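**Ticket 800: Kitchen circuit breaker trips when dishwasher heats**

Status: closed, follow-up in August
Opened: 4/20/21
Site: Drimwood, upper unit
Panel: Plondotance load center, breaker 43
Appliance: Vashisht built-in dishwasher

**Reported problem**

Tenant reports that the breaker for the dishwasher trips during the wash cycle. Lights and refrigerator are not affected. The trip happens with the normal cycle and the heavy cycle. The rinse-only cycle completes. Tenant resets the breaker and it holds until the next full cycle.

**Initial checks**

- Breaker is a combination type with ground fault and arc fault protection. Test button works.
- Panel directory lists the circuit as "DW only." Confirmed by switching it off and checking the other kitchen outlets. All stayed live except the one under the sink.
- The outlet under the sink also feeds the garbage disposal through a wall switch. The directory is wrong. Corrected the label.
- No heat marks on the breaker or on the bus behind it. Terminal screw was snug.

The breaker keeps a record of the last trip and shows it as a blink code after reset. The code was for ground fault, so overload from the shared disposal was set aside as a cause. Disposal was unplugged anyway and left out for the rest of the tests.

**Test 1: dishwasher unplugged, breaker on**

Ran a 300 watt work light from the outlet under the sink. Left it on through lunch. No trip. Wiring from the panel to the outlet is probably good, but this does not rule out a fault that needs more load.

**Test 2: dishwasher plugged in, rinse only**

Completed with no trip. Pump and drain both ran. The heater does not come on in this cycle, per the tech sheet inside the kick plate.

**Test 3: dishwasher plugged in, normal cycle**

Tripped roughly 2 minutes after the heater relay clicked. Blink code again ground fault. Reset, repeated, same result.

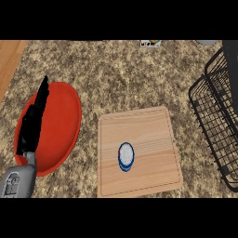 With power off at the panel and the cord unplugged, pulled the machine forward far enough to reach the junction box and the underside. The mounting clips under the counter were bent and one screw was missing. Replaced the screw and straightened the clips before putting it back, so please do not log the loose door complaint as a separate ticket.

**Heater readings**

Disconnected both heater leads and measured with the insulation tester.

1. Element end to end: normal for this model.
2. Element to chassis, cold: low, and drifting lower while the test voltage was applied. Should read open.
3. Leads to chassis with the element disconnected: open.
4. Pump motor to chassis: open.

Reading 2 is enough to condemn the element. The seal where the element passes through the tub has white scale on it. No water in the base pan. The float switch moves freely.

**Repair**

Ordered a replacement element from Nuvetska. The first one shipped had the wrong terminal spacing and was sent back. The second fit. New gaskets were in the bag. The old nuts were reused.

Steps, for whoever gets the other units:

- Breaker off, cord out, water valve closed.
- Drain what is left in the sump with a sponge.
- Remove the lower rack and spray arm.
- Take the leads off the element and mark them.
- Back off the two nuts under the tub. Hold the element from inside or it will spin.
- Clean the scale from the openings before fitting the new gaskets.
- Tighten by hand, then a quarter turn with a wrench.

**After repair**

Element to chassis reads open. Ran one normal cycle and one heavy cycle with the disposal still unplugged. No trip. Plugged the disposal back in and ran it for a short time during the wash portion of a third cycle. No trip. Checked around both nuts with a dry paper towel after each cycle and found no moisture.

**Open items**

- Disposal and dishwasher still share the circuit. Whether to split them depends on the August panel work. Do not pull new cable before then.
- Other units have the same dishwasher. Check element to chassis at the next filter change and write the reading on the tech sheet.
- Ticket for the lower unit mentions the same breaker type tripping with no load. Not related as far as the readings show. Keep it separate.

Tenant told to report any further trip before resetting, and to leave the breaker in the tripped position.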